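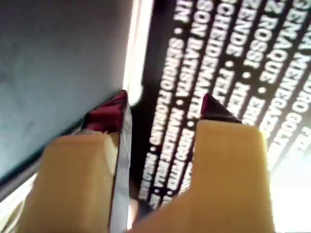
Student Gripper Project Moves to Thin-Part Trials at Woltier

2026-02-01

The robotics class at Woltier Technical School in Skuvthorpe has started the second stage of its gripper project, in which a two-finger gripper has to pick up thin, flat parts and hold them upright. The first stage, completed in January, used only blocks with parallel sides.

Students work in two groups. One is responsible for the fingers, the other for the control program and the test log. The fingers are broad and flat, in pale beige, and close side by side with a narrow gap between them. A wrist camera looks out past the fingertips, so the control program works from nearly the same view during approach, grip and release.

Each trial is scored on three points: whether the part leaves the surface, whether it stays within two degrees of vertical, and whether it is released without tipping. A trial that misses any one of them is logged as a failure. In the first session the class logged 58 trials, of which 38 passed. Most failures came at release, when one finger opened slightly ahead of the other and pulled the part sideways.

The control group has since changed the opening sequence so that both fingers back off at low speed before the full stroke begins. The finger group is comparing two tip shapes under the same program. Grip force is held constant for both sets.

Lighting is also under review. Glare on the right side of the camera view washes out detail, and printed lettering in the background has caused false edges in the part detection. The class will test a shorter exposure and a tighter detection window before any change is made to the room lights.

The project runs for 16 weeks and ends with the Rindano Cup, a regional school competition with a separate class for thin-part handling. Woltier has entered under the team name Choo. Trial logs and finger drawings will be posted on the class page after the event.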